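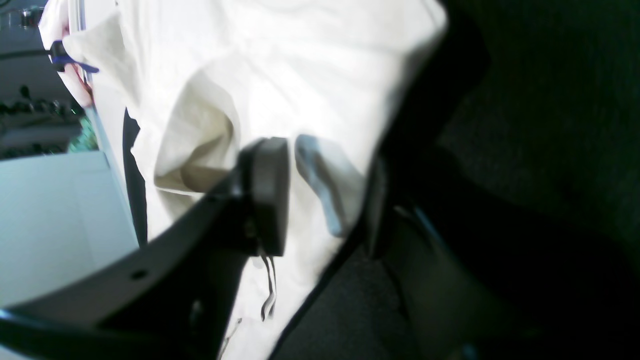 Week 5 notes: teaching by hand, teaching by remote

OK, so last week was all slides and this week you get to drive. I promised I'd write up what I said in the lab, because half of you were wrestling with the arm while I was talking and I don't blame you.

There are two ways we show the robot a task in this course. The first is grabbing the arm and moving it yourself (the books call it kinesthetic teaching). The second is driving it from the Saludo station with the hand controllers. I love the first one for stiff things like blocks and lids! You feel the contact right through the arm. For cloth I'd go remote every time, and I'll tell you why - your own hands and sleeves end up all over the wrist camera view, and then the policy learns to look for your sleeve.

Cloth is a pain in general. Once you've got a bunch of it between the fingers, it can fill most of what the wrist camera sees, and white cloth is the worst because the bright parts wash out and you lose the creases. So don't steer by the wrist view alone. Look up at the arm, look back at the screen, keep doing that. It feels slow at first and then it doesn't.

A few things from my own bad demos:

Close the fingers slowly. If you snap them shut you get a different bunch every time, and the data is all over the place.

Stop for a beat before you lift. I count "one" in my head.

If you drop it, keep recording and pick it up again. Recoveries are gold! The Loltville set we're using has 392 demos and only 33 with a recovery in them, and you can tell when you run the thing.

Don't fix the cloth with your free hand. I know. I do it too.

For homework, each pair records 200 short demos on the Koten arm, split between the two of you however you like. Use the same start pose but mess up the cloth differently each time - toss it, don't fold it. Nkrumah Ackah has the sign-up sheet for the evening slots, and he'll show you how to trim the dead time off the front of each file.

Reading is chapter 4, and skip the part on force control for now, we'll get to it in March.

Questions about these notes: ask in lab or use the course page | © Oltmont Robotics Teaching Lab | Back to top
Shares 3 | Comments 0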